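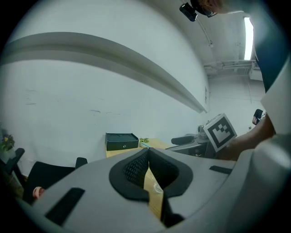

A written comment from the Drultar congregation was taken first. It asked that the fall enrollment form for Sunday classes be cut back to a single side, as parents were leaving the second side blank and the allergy question was on it. Agreed. The allergy question moves to the top of the form, directly under the child's name.

Minutes of the previous meeting were approved with one correction: under item 3, "nursery" should read "preschool."

1. Enrollment
Forms received to date: 219, across all sites. Clandik has not yet reported. The coordinator will send a reminder before the end of August. Late forms will be accepted at the door – no child is to be turned away for lack of one, but a leader must take a contact number.

2. Curriculum
The Zovunine lesson series was reviewed. Units one and two are approved for the elementary group. Unit three was held over; the memory verses are taken from a different translation than the one used in worship. The publisher will be asked whether a second version exists. The Sầm group requested bilingual take-home sheets. Approved, subject to proofreading by two readers from that group.

3. Class size
Preschool rooms are limited to 14 children with two screened adults present. Where the limit is passed, the overflow goes to the fellowship hall. A motion to raise the limit failed.

4. Supplies
Balance in the supply account is $603. Spending of up to half this amount before the October meeting was authorized, on paper, glue and name tags only. Receipts go to the church office.

5. Check-in
Pick-up tags will be used at both services. The question of older siblings collecting younger ones was discussed at length and not settled – carried to the next agenda.

Meeting closed with prayer at 8:40 p.m.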